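3.2 Collecting the table-clearing examples

The Grirkcombe set was gathered on two-armed benches, each with a wooden top, a teal tray, a grey dish rack and rather more rice than anyone had asked for. An operator steered both arms by hand while the system stored joint positions and the views from head and wrist. The Varow task sheet, issued in March, ran to a single line: move the tableware from the tray to the rack. It said nothing of the order, and our operators, being human, never settled on one.

We kept 1000 episodes. Thin-walled cups gave the most bother, as a grip firm enough to lift one is often firm enough to fold it. Bowls were easier to hold and harder to set down – the rack has its own ideas about angles. Stray grains were left where they fell between episodes, partly to vary the background and partly from fatigue.
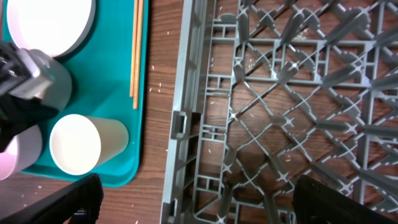
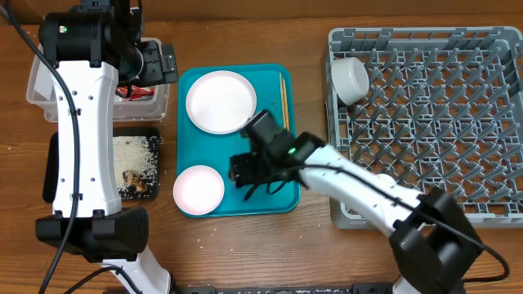
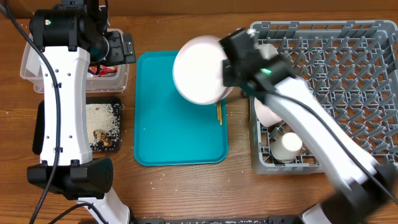

Figure 2. Clearing the tray, from the wrist (top) and the head (middle and bottom). The rack stands to the right of the tray in all three views.

Urquhart, who read an early draft, objected that untidy examples teach untidy habits, and that a smaller set from one patient operator would have served us better. We tested the point by training on the 13 steadiest sessions alone. The resulting policy was graceful until a cup lay on its side, whereupon it waited, with every sign of contentment, for the cup to stand up.

Episodes with a dropped item were therefore kept whenever the operator recovered it, and marked as such in the Estier log.

Contact: the corresponding author | © 20 May 2024 | Back to top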